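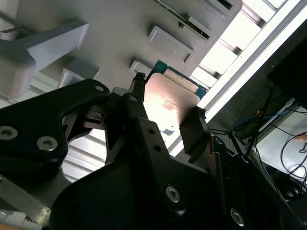
The prayer app Drumo sends its subscribers 11 reminders a day. At Hrynyshyn Chapel in Flistanberg, 221 people signed up last winter, and the elders called it a revival. I have my doubts. A buzzing pocket can get you to bow your head – for 4 seconds, maybe – but Daniel went to his knees without one, and he knew what it might cost him.

The makers say users feel "closer to God." Closer than what? When I asked how they measured it, they sent me a chart of screen taps. I'm still waiting for the rest.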